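Temps de lecture : 3 min
Décembre 2019, par Jussara Fagundes

4. Comparer deux préhenseurs dans Wollura

Prérequis : section 3 terminée, scène Barbosa chargée, les deux bras en position de repos. Si le bras droit ne répond pas, refaire 3.2 avant de continuer.

4.1 Caméra de poignet

1. Ouvrir l'onglet Caméras, choisir « poignet gauche ».
2. Vérifier que les deux doigts sont dans le champ, pince ouverte. Sinon recharger le profil.
3. Ne pas corriger l'orientation à la main. Le contrôleur Dilis s'en charge à l'étape 6.
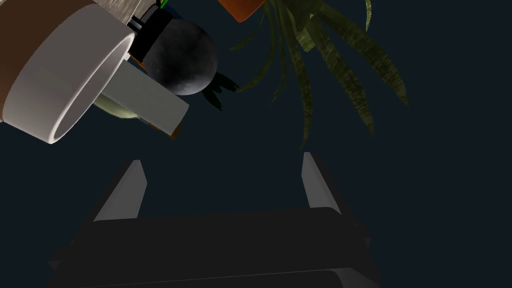

4. Passer le rafraîchissement à 40 ms. En dessous, les vues se décalent.
5. Enregistrer le profil sous un nouveau nom, pas d'espace, pas d'accent.

Attention : ne jamais écraser le profil par défaut. Perdu une fois en avril, tout à refaire.

4.2 Vue de tête et approche

6. Basculer sur la caméra de tête. Attendre la fin du recalage.
7. Bras gauche : rester au-dessus de la table, pince ouverte, doigts vers le haut.
8. Bras droit : approche en diagonale vers le meuble en pierre, viser le bol blanc. Vitesse lente pour le premier essai.
9. Stopper avant contact et noter la pose.

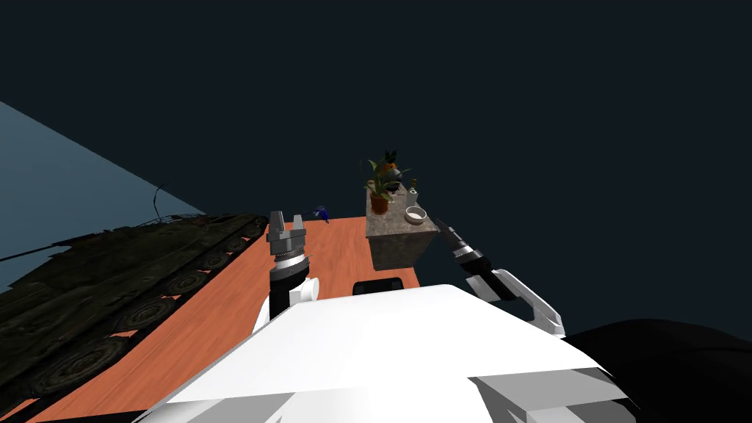
Faut-il recalibrer quand on change seulement les doigts ?
Seulement si la longueur change. À longueur égale, recharger le fichier de pince suffit, puis refaire l'étape 9.

Note : le port par défaut est 2519. Si Ditinero tourne déja sur la même machine, en prendre un autre, sinon plantage au démarrage sans message.

4.3 Série d'essais

10. Limiter l'effort à 400 dans le panneau Pince. Même valeur des deux cotés, sinon comparaison sans intérêt.
11. Lancer la série avec la pince gauche, puis la droite. Même cible, même graine aléatoire.
12. Entre deux séries : remise à zéro complète, pas juste « pause ».

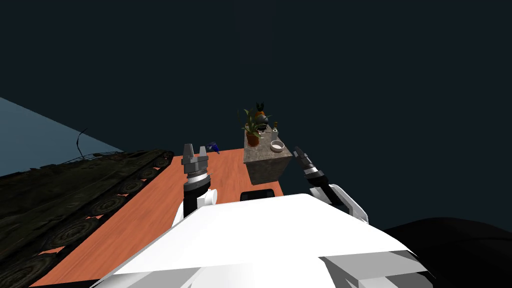
13. Exporter le journal en CSV. Quelque 2000 lignes par série, ouverture lente dans un tableur, c'est normal.
14. Comparer d'abord les colonnes « écart » et « glissement ». Le temps de cycle après.

Attention : journal vide = graine non renseignée. Revenir à l'étape 11.

Pour les fichiers de pince manquants, voir avec Maj-Britt Løken. Suite en section 5, réglage des doigts longs.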